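FOR IMMEDIATE RELEASE
Sunday, September 19, 2021

Gundutance Publishes Its Care and Setup Routine for the Skenda Washroom Robot

Free guide covers the hands, the cables and the daily checks for a two-armed cleaning machine

KOSTEN – I'm the one at Gundutance who looks after our Skenda, so when we decided to put our upkeep routine out in the open, I got to write the announcement too. (Lucky me! I've written plenty of service notes and exactly zero press releases.)

The news is simple. Starting today, anybody running a Skenda can have our full setup and care guide for free. It grew out of the notebook I've kept since June, coffee rings and all, and it covers the parts of the job that I had to work out with a hex key in one hand and a flashlight in my teeth. Toilet cleaning is the toughest thing we ask the machine to do. The brush is long, the bowl is curved, and a grip that's a tiny bit off at the hand turns into a big miss at the bristles.

We wrote it for the people who keep these machines going day to day. You don't need to be a programmer. If you can follow the manual for a dishwasher, you'll be fine.
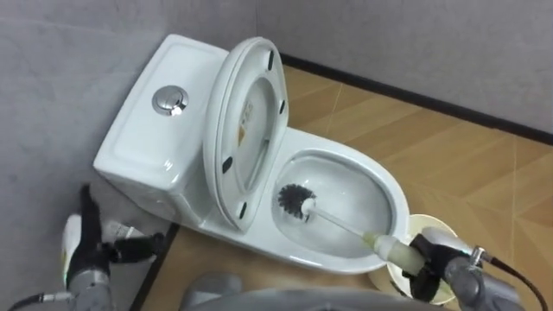

What's in the guide

The first part is all about the grip. We start every brush setup with the arm parked and the fingers open, then set the handle in the hand and close it at the lowest force setting. Give the handle a gentle tug. If it slides, go up one step and try again – please don't jump right to the top setting, I did that and spent an afternoon fixing a finger joint that didn't want to open anymore.

Next come the taught positions. We save one with the brush over the bowl, one at the water line and one back at the holder. The holder spot is the fussy one. If somebody mops and nudges the cup over, the saved position is wrong, so we check it before the first run of the day and again after the floor's been done.

Then there are the cables, my least favorite subject and the longest chapter. The ones along the forearms need enough slack for the wrist to turn all the way, but not so much that they can snag on a tank or a seat. I move each wrist by hand through its full range with the power off and watch the loops. Anything that pulls tight gets clipped again. Anything that rubs gets a new sleeve, and I write it down, and usually I grumble a little.

The second arm gets its own page, because people forget it. During a brushing run it isn't holding the tool, but it still needs a resting pose that keeps it clear of the toilet and the wall. We teach that pose first, before the brush arm moves at all. It saves so much grief.

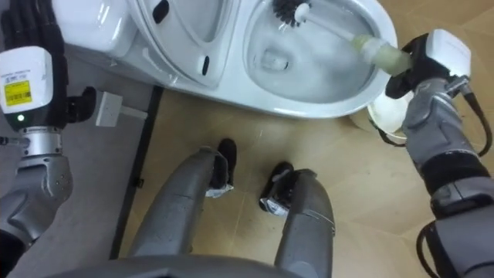

Cleaning the cleaner takes up the rest. The fingers get wiped down after every washroom with a cloth that's damp and never dripping, and I go into the joints with a soft brush at the end of the shift. No spray goes straight on the machine, ever. Spray the cloth! I have this written on a card over the charging spot and I still catch myself reaching for the bottle.

The guide also has our parts schedule. We swap the finger pads after 800 grips and recheck the wrist screws after 30 hours of run time. Your numbers may end up different from ours, depending on your brushes and how slick the handles are, so treat the schedule as a place to start and keep your own log.

Where it came from

The routine was put together at our Guo workshop, where we keep a small test washroom next to the repair bench. We logged 461 brushing runs before I was willing to let anybody else read my notes. Out of those runs, 70 were stopped by hand so that we could adjust something, mostly grip force in the early weeks and cable clips later on. Every one of those stops is listed in the back of the guide with what we changed. I think that list might be the most useful part, even if it's a bit embarrassing to have it all out there.

How to get it

The guide is available from the Gundutance front desk in Kosten, as a printed copy or a file, and there's no charge for either. Skenda owners who bring a machine to the Guo workshop for service can ask for a walk-through of the grip setup while they're in.

Corrections are welcome too. If you've found a better way to clip the forearm cables, I would love to hear it, because I've redone mine more often than I care to admit.

About Gundutance

Gundutance sets up, services and repairs cleaning robots for washrooms and other small spaces. Our office is in Kosten and our repair bench is at the Guo workshop.

Press contact: Service desk, Gundutance, Kosten

###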